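**Ticket: badge reader / door controller, Waltcombe back entrance, keeps dropping offline**
Opened by: Delwyn Cartwright
Assigned: Dionysis Theodorakopoulos
Priority: was low, now high
Status: see bottom

---

**Friday, 7:40 am, DC**

Back door reader dead again. Red light, no beep, nothing in the Halloline console after 6:52. Front door fine. Side door fine. People are walking all the way round the building and I'm hearing about it.

Power cycled at the wall. Came back, worked for two people, dropped again.

**8:15 am, DT**

Can't get down there til later. Questions:

- Does it drop on its own or only when somebody badges?
- Anything new plugged in on that side of the building?
- Which switch port, is it still 19?

**8:31 am, DC**

On its own, I think. Watched it for a while, nobody near it, went red anyway. Nothing new plugged in that I know of. Port 19 yes, label says so anyway.

**9:05 am, DT**

Ok. Port 19 is up at 100 and flapping. Log is full of it:

```
port 19 link down
port 19 link up 100 full
port 19 link down
port 19 link up 100 full
```

So it's cable, switch port or controller. Moving it to port 7 from here, that one's patched to the same panel. You'll need to swap the patch lead over. Gray lead, second row. Don't touch the blue one, that's Donnelly's phone line and he will call me.

**9:22 am, DC**

Moved. Green. Badged in 3 times ok.

**9:50 am, DC**

Red again. So not the port.

**10:10 am, DT**

Right. Not the port. Try a different patch lead at the controller end. Controller is in the gray Sostine box above the ceiling tile by the door, key's on the hook. Also read me the input voltage off the controller page if you can get it up before it drops. Should be 12 and change.
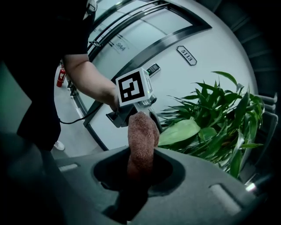

*Gray hand-held unit, small green light on the side of the cube.*

**11:20 am, DC**

New lead in at the controller. Still dropping. Voltage page loaded once, said 10.4, then the page hung. Is that bad

**11:26 am, DT**

Yes that's bad. Forget the network side. Controller is browning out and rebooting, link drops because the box drops. Power supply or the battery is dragging it down. How old is the battery? Should be a sticker.

**11:41 am, DC**

Sticker says January, no year. Great. Sides of it are bulging a bit.

**11:43 am, DT**

Ok stop there. Don't poke it. Do this in order:

1. Prop the door and put someone on it
2. Mains off at the spur
3. Pull both battery leads, tape the ends
4. Leave the battery where it is, I'll take it out
5. Mains back on, read voltage again

**12:08 pm, DC**

Done. 13.6 now. Been green the whole time I was typing this.

**2:30 pm, DT**

On site. Battery out and in the recycling bin in the plant room. Supply tests ok under load, so it was just the battery pulling it down. Put port back to 19 and relabled the lead. Fitted spare battery from the van. Console shows 80 badge events since lunch, no drops.

**4:05 pm, DC**

Still good. Donnelly says his phone crackles now. I said seperate ticket.

**4:12 pm, DT**

Separate ticket, yes.

To do before closing:

- [x] Back door battery replaced
- [x] Port 19 restored
- [ ] Check date stickers on front + side door batteries, same age probably
- [ ] Order spares (van is now empty)
- [ ] Low voltage alert in Halloline, it was switched off, don't know who by

Status: **monitoring over the weekend**, close if quiet. DC to check the log first thing when back in.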